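Home | About Hallitz | Vacancies | Study Panels | Contact

Call for Participants: Snack Packaging Handling and Shelf Arrangement Study
Hallitz Consumer Packaging Office, Oltdale
Reference 1543

Hallitz invites adults living in or near Oltdale to take part in a study of how people pick up, set down and arrange snack packaging in the shape of a tall can. The study is carried out for the Nundley retail group, which is reviewing the way canned chips are displayed and restocked in its smaller stores. Applications are open until the end of April or until all 100 places have been filled.

Background

Cylindrical cans are a familiar form of packaging for potato chips. They stand up well on a level surface, but store staff report that they are slow to straighten once they have been put down on their sides, and that customers often return them to the wrong place. The present study looks at ordinary handling by ordinary shoppers. Participants will be asked to move cans between a table and a low shelf, to stand them upright or lay them down as instructed, and to comment on how easy each task was. No knowledge of retail work is needed.

The labels used in the study come from several markets, and a number of them are printed in Chinese. Participants are not required to read Chinese. One part of the session concerns how readily people tell flavors apart by the color of the label alone, and applicants who do read Chinese are asked to say so on the form so that their results can be recorded separately. 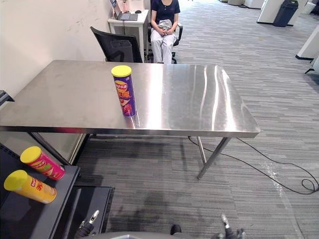
Potato chip can with purple label and yellow lid on the steel table, Oltdale study room.

Each session takes place in the study room on the second floor of the Kao Building. The room is carpeted and the work surface is a large stainless steel table. Participants stand for most of the session, although a chair will be provided on request. The tasks are done one at a time and there is no penalty for working slowly. Cans remain closed throughout, and no food is tasted at any point.

What taking part involves

Participants attend 3 sessions, each lasting one hour, within a single month. The first session covers placing and moving cans on the table. The second covers the shelf, including cans stored on their sides. The third repeats a selection of the earlier tasks and ends with a short written questionnaire. Sessions begin at 9 a.m., 1 p.m. or 4 p.m., and participants may choose a different time for each visit.

Images may be taken of the table, the shelf and the cans during a session. Participants' names will not be attached to these images, and written consent will be requested before the first session begins.

Who may apply

Applicants must be 18 or over and able to lift and turn a light can with one or both hands. We particularly welcome left-handed applicants and people with reduced grip strength, as both groups were poorly represented in our previous study. Persons employed by Nundley, or who have worked in packaging design within the past seven years, are not eligible. Applicants with color vision deficiency are eligible and should note this on the form - it does not affect selection.

Payment

Participants receive a fixed payment of $100 on completion of the final session. Those who withdraw early will be paid for each session attended, in equal parts. Travel costs are not covered, but parking behind the Kao Building is free for the length of the visit.

How to apply

Application forms are available from the reception desk of the Kao Building or by mail from the Hallitz office in Oltdale. Please quote reference 1543 on all correspondence. The form asks for contact details, preferred session times, handedness and any adjustments needed. Completed forms may be handed in at reception or returned by mail.

Applicants will receive a written reply within seven working days. Those selected will be sent a consent form and a map of the building, both of which should be brought to the first session. Applicants who are not selected may ask to be placed on the reserve list, from which places are offered in order of receipt if a participant withdraws.

Hallitz selects participants without regard to race, religion, sex, national origin or disability. The study room is reached by elevator from the main entrance.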